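Course Handout 2: Visit to the Wollau Demonstration Room
Introduction to Automation, Andholm Technical College
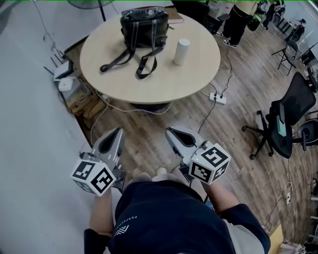 Please read these notes before you write your visit report. The visit has two parts: a short talk in the Marchetti hall, and then the demonstration, where you will hold the grippers with your own hands.

1. What is demonstrated

A person does a simple task at a table with one gripper in each hand. The movements are recorded, and later they are used to teach a robot arm the same task. One complete try is called an episode. The Rundedar project group collected 1219 episodes before last July, and their goal is 2000.

2. The markers

Each gripper carries a white cube with black square patterns. A camera can find such patterns easily and calculate from them where the gripper is and how it is turned. Because a cube has several faces, there is usually one which the camera can see. Do not cover the cube with your hand or sleeve.

3. During your turn

Hold both grippers in front of you, with the tips forward. Move at a calm speed. If you drop the object, stop and tell the instructor, and the episode will be deleted. Look where you step, there are cables on the floor.

4. Your report

Write 300 words. Explain one task which was easy with the grippers and one which was difficult. In your opinion, what does the human hand feel that the gripper cannot record? A drawing is welcome but it gives no extra points.

Last updated: 2023-02-15

Related handouts
Handout 1: Sensors and Signals
Handout 3: Coordinate Frames
Safety Rules for the Laboratory

This site uses cookies to remember your course settings.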